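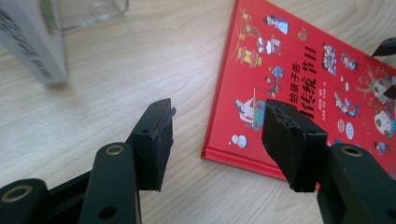

How to Keep the Scorebook at a Rec League Basketball Game

Sooner or later someone hands you the book. In our league it was Marilou Manalo, and she was already walking to her car. Get to the gym before warmups and bring two pencils. Pens are for people who have never watched a referee change his mind.

Step 1: Fill in the rosters

Write down last names and jersey numbers from each coach, lowest number first. Ask both coaches to check the list. Illolar once played a half with two number 15s, and the book still looks like a crime report. 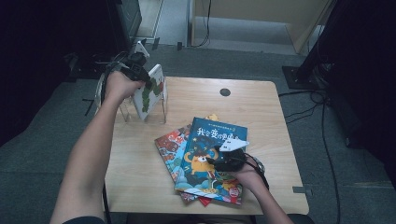
One book upright in a clear stand, two lying flat.

Step 2: Mark the baskets

Put a 2 or a 3 in the player's row for a field goal. For each free throw, draw a small open circle and fill it in if the shot drops. Then cross off the next number in the running score – every time, right away, before you admire the pass.

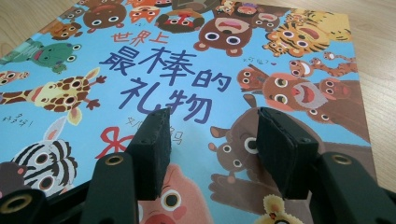
Sky-blue cover, title in Chinese.

Step 3: Track fouls and timeouts

Mark personal fouls P1 through P5 beside the name, and add each one to the team total for that half. Tell the referee when a player reaches five. The player will tell you it was four. Point at the page and say nothing. Timeouts get the period and the clock time.

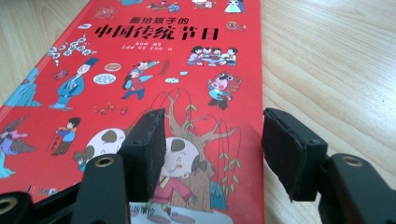
Red hardcover on traditional Chinese festivals.

Step 4: Check the math

At halftime, add up the player points and compare them with the running score. Do it again at the end. If the book says 82 and the scoreboard says otherwise, call the referee over before he signs. Then have him sign, take a photo of the page and send it to Jhun Dimaculangan, who posts the standings when he gets to it.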